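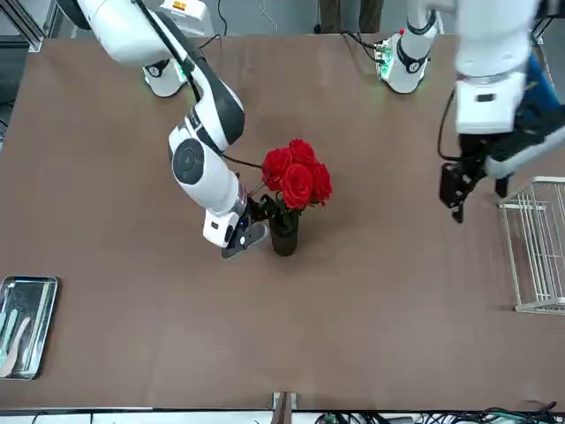 Do flowers belong on a table where people are going to eat? They do, and I'd put them down before the forks.

I've held this view for years, through two kitchens and a very small flat, and I've rarely won anyone over. My family lays a table the sensible way, cutlery first, plates next, and then if there's a gap left in the middle somebody remembers the vase. By then it gets shoved between the salt and the bread and knocked over before dessert.

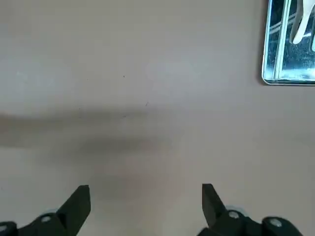 My own habit is to start with a bare table and a damp cloth, and I'm fussy about the cloth. A pale top is a dreadful tattletale. It can look perfectly clean from the doorway, and then you bend down near the metal tray and find a few tiny dark specks, crumbs or dust or who knows what, sitting there as bold as you like. So I wipe, I stand back, I wipe again (my mother would be proud), and only then do the flowers go down.

Roses are my favourite for this, red ones, kept short. I once paid 118 dollars for a tall arrangement from Clurkow, and it was gorgeous, but we spent the whole evening leaning sideways to talk to each other. A handful of stems in a squat, dark vase does the job much better, and a ribbed one is lovely to pick up, too. Low enough to see over, heavy enough to stay put, and everything else can find its place around it.

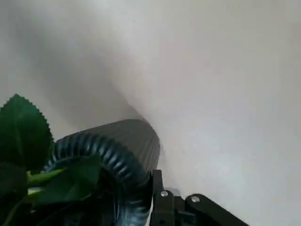 A reader wrote to me after I grumbled about this in June, and her view was that scented flowers fight with the food and ought to live on the sideboard until coffee. I've thought about her letter a good deal. With lilies I'd give in straight away, as they'd flatten a roast chicken. Most shop roses have hardly any scent at all, though, and I'm keeping mine where I can see them while I butter my bread.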